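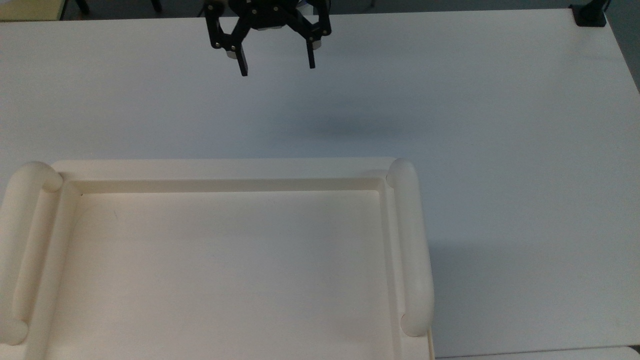 开放日演示怎么办:从一张空托盘开始

去年十月,我在Stirbridge的实验室开放日上第一次看机械臂现场演示,站在围栏外面看了整整一个下午,腿都酸了还舍不得走!后来轮到我们自己办,才发现看着轻松的东西,背后有一大堆细碎的准备。这篇把我们在Studau办开放日的做法从头写一遍,给打算在学校、社区工坊或者公司里办类似活动的朋友参考。

第一步 选一个看得懂的动作

观众里有小朋友,有退休的工程师,也有路过进来吹空调的人。动作要让他们不用讲解就明白:拿起来,放下去,推开,合上。我们的主项目叫Grilari,就是围着托盘和收纳盒做文章。这种带两侧把手的浅托盘特别适合演示,体积大,站在后排也看得清;米白色的托盘放在白桌上略微有点“糊”,如果你们的场地光线一般,可以换个颜色深些的。

演示的主要内容写在一张纸上,一行一个动作。我们最后只留了3个动作,原先写得太多,排练时讲解的人自己都念乱了。

第二步 清桌面

桌面上只留当轮要用的东西。工具、水杯、说明书统统拿到后面去。浅色桌面的好处是夹爪的影子很清楚,这一点我特别喜欢!手指还没碰到东西,影子已经先在桌上移动了,小朋友会盯着影子喊“来了来了”。讲解时不妨提醒大家留意。

桌面拼接的地方用手摸一遍,看两张桌子高低是否一致。我们把演示用的物体都放在同一张桌上,不跨缝。

第三步 开机前检查夹爪

关掉运动使能再动手,这条没得商量。依次看:
螺丝和转轴有没有松动;
两根手指张开到位后,左右是否都能顺畅回来;
指尖有没有粘着胶带碎屑(贴标记时特别容易蹭上);
手腕到夹爪的连接处有没有晃动。
检查完先空跑一遍,手指张开、合拢、再张开,桌上什么都不夹。

这段空跑别藏起来,可以直接当开场。平行夹爪的连杆动起来很好看,很多人第一次这么近地看到,问题一个接一个,气氛一下就热了。

第四步 安排站位

围栏离桌沿要留够距离,按机械臂伸到最远时的位置算,再往外放一截。急停按钮由一位固定的同事拿着,这位同事不讲解、不拍照、不帮忙递东西。讲解的人站在侧面,不要挡住夹爪和物体之间的那段空隙,那里是大家最想看的地方。

人多的时候分批进,每批19人。我们那天全天来了1,900人次,分批之后排队也没怎么乱,门口放一块写着下一场时间的牌子就够了。

第五步 换上收纳盒

托盘讲完,进入第二部分。收纳盒叠起来放,上下颜色差别大一些,观众一眼就能分清哪层是哪层。 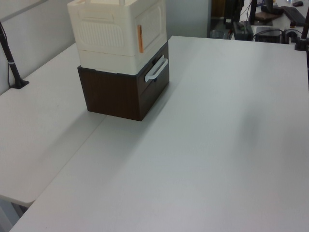
图2 深棕色木纹箱上叠着米白色盒子,箱子右侧有白色把手

摆放时注意把手朝向。让把手对着桌面空出来的那一边,给夹爪留下靠近的余地,讲解时也方便指给大家看。摆好以后在桌上做个小记号,下一场照着放,省得每次都重新对位置。

这部分最适合互动。我们会先问观众:换成你,只能用两根手指,你从哪里下手?有人说捏把手,有人说推侧面,还有个孩子说把上面那个先搬走。几种答案都值得聊,正好引出夹持宽度、接触面和重量这些话题。讲的时候拿一个同款的小盒子传下去,让大家自己用拇指和食指试试,比放幻灯片管用多了。

第六步 留出提问时间

每场结尾至少留一段完整的时间给提问,机械臂停在高处,使能关闭。常被问到的有:
“它看得见吗?”可以讲讲相机装在哪里,不同角度各有什么用。
“夹坏了怎么办?”说说夹持力的设置,也可以讲自己夹坏过什么,大家爱听。
“我能不能摸?”我们的回答是断电之后可以,由工作人员陪着。

预算方面

我们这次总共花了3,598元,大头是围栏租用和地面线槽,印刷品只占很小一块。机械臂和桌子是现成的,没有算进去。如果你们也有现成设备,钱尽量花在地面走线上,来的人多,线一定要收好。

收尾

最后一场结束后,先断电再撤围栏。盒子和托盘擦一遍,连同那张动作清单一起放回柜子。记下哪些问题没答上来,我们那张纸写满了正反两面,下次讲解词就从里面改。

Kumarasinghe工坊的朋友看完之后也想办一场,正在琢磨把收纳盒换成厨房用具,我已经报名去当观众了!需要动作清单模板的可以在页面下方留言。

发布于2020年8月2日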